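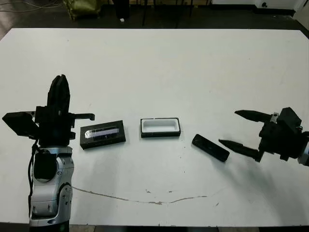
Yen-ting Wei felt that the plum jam had been priced too low at the May fair, and that we ought to be a little braver this time, given how sugar has gone up. There was a good deal of warm agreement around the room, and Muchen Li offered to write out new labels in her lovely neat hand.

Brorness Community Garden – minutes, 9 Dec 2022

Present: Ebenezer Ackah (chair), Yen-ting Wei, Mingxuan Yan, Muchen Li. Apologies from Jinlong Gu, who is visiting his sister and sends everyone his best.

1. Preserves stall
Jam to go up by 50 cents a jar, chutney to stay as it is. Moved Yen-ting, seconded Mingxuan. Carried.

2. Water
The bill came to $851, and Ebenezer read it out twice. Mingxuan thinks the dripping tap near the bean rows is partly to blame and will ring Thevar Plumbing for a quote. In the meantime, would everyone please turn it off firmly – and then a touch more firmly again.

3. Plots
Plot 12 has come free, and the family at the top of the waiting list will be offered it first. Muchen has already put aside some silverbeet seedlings as a welcome, and we thanked her for thinking of it.

4. Mulch
We have almost $300 left in the soil fund. After a long and very good-humoured chat about colour and smell, it was agreed to order pea straw again.

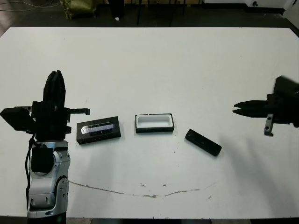
5. Other business
Ebenezer still has a blue cake tin from the last working bee. Please claim it.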